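Red lentil soup, the third attempt

June 24, 2019

The first batch was glue. The second had so much cumin in it that my sister asked if I was feeling all right. But this one, oh, this one I ate standing at the stove, straight off the ladle!

I started with the recipe Solange Guérin taught at her night class in Tilton and then fiddled with it (sorry, Solange). Two onions, cooked low until they're properly golden, then garlic, a knob of ginger and a good spoonful of smoked paprika. Rinse your lentils until the water runs clear, please. I skipped that the first time, hence the glue. Stock, a tin of tomatoes, lid half on, 25 minutes or so.

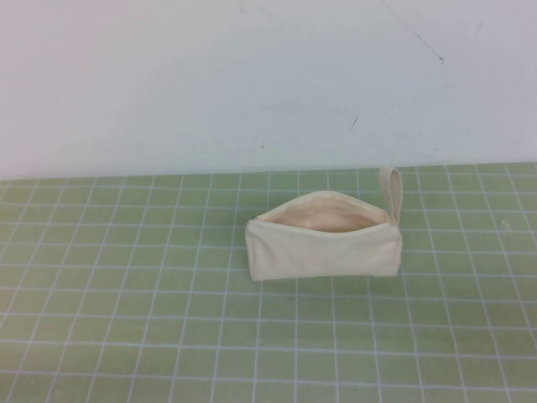 Lemon goes in at the very end, off the heat, and more of it than you'd think. I used a whole one and my favourite bowl still got an extra squeeze. Spices I keep in little jars, but the dried chillies have moved into a cream canvas zipper pouch like the one on the green mat, and they're much easier to grab that way. Two chillies, whole, fished out before you blend.

It freezes well. I've got four tubs put away for July, when the kitchen is like an icebox and I can't be bothered chopping anything.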